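Collecte de démonstrations à la pince portative (règles et bonnes pratiques)

Un article du wiki Flumance, catégorie Robotique et automatisation. Page tenue par Julián Aranda, dernière révision le mardi 2 avril 2019.

La collecte de démonstrations à la pince portative, c'est le fait d'enregistrer des gestes humains avec une pince tenue en main, pour qu'un bras robotisé apprenne ensuite à les refaire. Je préviens tout de suite : j'écris cette page à la première personne, le wiki le permet, et j'ai un faible pour le sujet (surtout pour le linge, vous allez vite vous en rendre compte). Il n'existe pas à ma connaissance de norme unique qui couvre la pratique. On emprunte un peu à la sécurité des machines, un peu à la protection des données personnelles, et le reste vient des usages d'atelier que les équipes finissent par mettre par écrit.

Origine des règles

Chez nous, tout est parti du projet Baloma, sur la manipulation des textiles domestiques. Au bout du premier mois de janvier, on avait 2 491 enregistrements et on était très fiers ! Puis la relecture en a écarté 670. Des débuts coupés, des gestes abandonnés à mi-chemin, des étiquettes qui disaient « plier » quand on voyait quelqu'un étaler. J'ai passé des soirées entières là-dessus et c'est comme ça qu'est née la charte Skála, d'abord trois pages agrafées, aujourd'hui un vrai document que deux autres équipes ont repris à leur compte.

Avant la séance

La charte demande de vérifier le serrage des articulations, l'état des patins au bout des doigts et la course complète de la pince, ouverte puis fermée, avant le premier enregistrement. Un patin usé se remplace par paire, jamais seul, sinon la prise part de travers et on met une demi-journée à comprendre pourquoi. Les horloges des appareils sont synchronisées au démarrage, puis de nouveau après chaque pause. Pour l'espace de travail, on dégage les trajets de l'opérateur et on fait courir les câbles le long des murs. Je suis pénible là-dessus, je le sais, mais on ne regarde pas ses pieds quand on a les yeux sur une couture.

Le geste

C'est la partie que je préfère. La règle de base tient en peu de mots : un enregistrement, une intention. On approche, on ferme, on déplace, on relâche, et on ne profite pas du passage pour remettre un col en place. Avec les matières souples, la tentation est énorme, on voit un faux pli et la main part toute seule. La charte conseille de pincer assez de matière pour que la prise tienne sans écraser la maille, et de soulever lentement tant que le vêtement n'a pas fini de suivre.

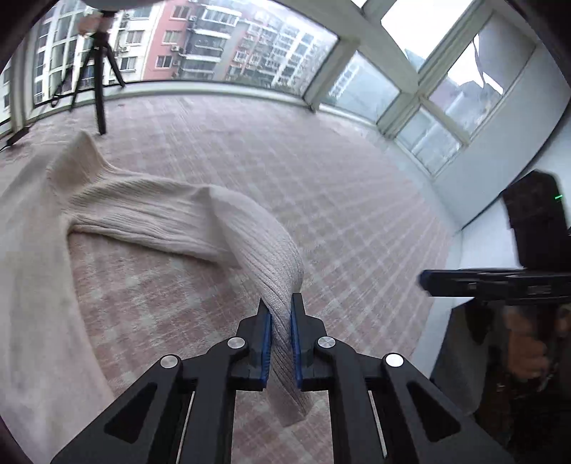

Le tricot a d'ailleurs droit à son propre paragraphe dans la charte, et je me suis battu pour l'obtenir. Une côte s'étire, elle s'enroule sur elle-même, elle revient quand on la lâche, et deux prises faites au même endroit ne donnent pas forcément la même forme. On accepte donc les torsions dans les données, à condition de les noter. Un tissu vrillé puis remis à plat constitue une démonstration valable. Si l'opérateur s'arrête avant, on classe l'essai comme incomplet et on le garde quand même dans un dossier séparé (je l'ouvre plus souvent que l'autre, pour tout dire).

Travail à deux pinces

Quand une tâche réclame deux pinces, chacune reçoit un identifiant et un côté, gauche ou droite, qui ne changent plus jusqu'à la fin de la séance. Ça paraît bête. Une inversion au retour du déjeuner nous a pourtant coûté tout un lot ! La pince qui attend reste en main ou posée sur son support, à l'écart de la matière, et on évite de la faire claquer à vide.

Vie privée et lieux habités

Beaucoup de séances se font dans des logements ou des pièces avec vue, et les fenêtres comptent autant que le reste. La charte prévoit un accord écrit des occupants, le retrait des courriers et des photos de famille, et une relecture des passages où l'on distingue les immeubles voisins. Si un visage est reconnaissable, on floute ou on supprime. Sur ce point, je penche presque toujours pour la suppression, et Pumovano, l'équipe qui partage nos serveurs, penche pour le flou. La discussion dure depuis un moment.

Fatigue de l'opérateur

Une pince portative pèse vite sur le poignet. Chez nous, c'est 7 essais d'affilée au maximum, puis une pause ou un changement de main lorsque la tâche le permet. Les données s'en ressentent aussi : les gestes de fin de série sont plus courts, plus brusques, et le modèle apprend très bien la brusquerie.

Étiquetage et archivage

Chaque enregistrement porte le nom de la tâche, le type d'objet, la matière, le revêtement du sol ou de la table et le résultat. On étiquette le jour même. Les corrections s'ajoutent à la suite, sans effacer l'étiquette d'origine, avec les initiales de la personne qui corrige.

Points encore ouverts

La question de la lumière du jour n'est pas réglée. Certains veulent des stores baissés partout, moi je tiens aux ciels gris et au soleil de face, comme dans un vrai salon. Il manque aussi une règle pour les vêtements à fermeture éclair, le brouillon est en page de discussion et les remarques y sont les bienvenues.

Voir aussi : Manipulation d'objets déformables, Charte Skála, Projet Baloma, Apprentissage par imitation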